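Telgate Residents' Association Forum
Board: Shared Facilities and House Rules
Topic: Proposed revision to the Gekwood dining room booking policy
Posts in this topic: 9

Gekwood_Secretary
Posted Sun 14 January

Residents are invited to comment on the proposed revision to the booking policy for the Gekwood dining room. The current policy was adopted when the building had fewer occupied units, and the office has received a steady number of complaints regarding late cancellations and double bookings.

The principal changes are as follows.

Bookings would be limited to one evening per household in any calendar month. A second evening may be requested no more than five days in advance, if the room remains free.

A deposit of $124 would be payable at the time of booking. It would be returned in full after inspection. Under the present policy no deposit is taken.

Cancellations made with less than 48 hours' notice would forfeit half of the deposit.

The room would close at 10 p.m. on all days. At present it closes at 11 p.m. on Fridays and Saturdays.

Comments received in this topic will be attached to the papers for the next general meeting. Please keep remarks to the policy itself. Matters concerning the parking area have their own topic.

unit_2802
Thank you for posting the draft in advance of the meeting. I support the limit on bookings and I support the cancellation rule. I cannot support the deposit at the level proposed.

For a household that uses the room for a birthday once a year, $124 is a considerable sum to have held. The draft does not state how long the office may take to return it. I would ask that a period of ten business days be written into the policy, and that the amount be reduced by half.

northstair
I take the opposite view on the deposit. The room was left in poor condition on more than one occasion last June, and the cost of cleaning was charged to the common fund. All of us paid for it, including those who have never set foot in the room. A deposit places the cost where it belongs.

If anything, the figure is low. The invoice for the carpet alone, as reported in the minutes, was $2300.

On the closing hour I have no strong opinion.

Qureshi_House_4
I wish to comment on the equipment, which the draft leaves out entirely. Part 6 of the existing policy says that the room is supplied with "tableware sufficient for ordinary use." I have booked the room four times and the supply has been different each time. A household planning a dinner needs to know in advance what it must bring from home.

On my last visit I laid one place to see how the table would look before carrying anything else down. 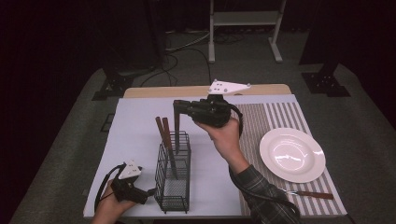 My request is that a written inventory be kept in the room and signed at the start and end of each booking. Without one, I do not see how the office could fairly decide whether any part of a deposit should be withheld. A resident could be charged for glasses that were missing before the booking began.

I would also ask that the words "ordinary use" be removed. They have been read in different ways by different people, and they settle nothing.

unit_2802
The point about the inventory is well made and I should have raised it myself. I would go further and say that the deposit ought not to take effect until the inventory is in place.

In reply to northstair: the carpet was eleven years old, according to the same minutes. It is not reasonable to present its full replacement as the result of one evening.

northstair
I did not say that it was the result of one evening. I said that the common fund paid the invoice, which is a matter of record. The age of the carpet was discussed at the meeting and a majority approved the payment on the understanding that a deposit would follow.

I agree that an inventory should be kept. I do not agree that the deposit should wait for it. Inventories have been promised in this building before.

varnden_side
As a resident of the Varnden wing, directly above the dining room, I would like to speak to the closing hour. It has received little attention so far.

I support 10 p.m. without reservation. The present policy permits use until 11 p.m. on two nights of the week, but guests do not leave at the stroke of the hour. Chairs are moved, the dishwasher is run and the door to the courtyard is opened and closed many times. It is often close to midnight before the wing is quiet. There are small children on our floor.

I have no wish to see the room go unused. My own family books it for lunch several times a year and we are always glad to have it.

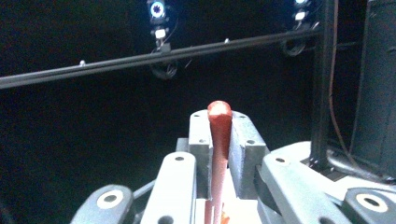 Daytime bookings trouble no one above, and the office might consider exempting them from the monthly limit. The room stands free on most weekday afternoons, and residents who are at home during the day would benefit.

I would further suggest that the courtyard door remain closed after 9 p.m. This was once posted on a notice beside the door. The notice was taken down when the hallway was painted and has not been put back.

Qureshi_House_4
I would accept a closing hour of 10:30 p.m. on Fridays and Saturdays as a compromise. Many residents do not return from work until 7 p.m., and a dinner that must be cleared away by ten is a hurried one. The exemption for daytime bookings seems sensible and I support it.

varnden_side
I could accept 10:30 p.m. if the policy stated that the room must be empty and locked at that time, with cleaning completed. If 10:30 is to mean the hour at which cleaning begins, I would not.

Gekwood_Secretary
The office thanks all residents who have commented. The following points will be added to the meeting papers as proposed amendments, to be voted on separately:

1. Return of the deposit within ten business days.
2. Reduction of the deposit by half.
3. A signed inventory at the start and end of each booking, with removal of the words "ordinary use" from Part 6.
4. Deferral of the deposit until the inventory is in place.
5. Exemption of daytime bookings from the monthly limit.
6. Closing at 10:30 p.m. on Fridays and Saturdays, with the room empty and locked by that time.

The notice concerning the courtyard door will be replaced this week and does not require a vote. Residents unable to attend may submit a proxy form at the front office, Room 139.

This topic remains open for further comments.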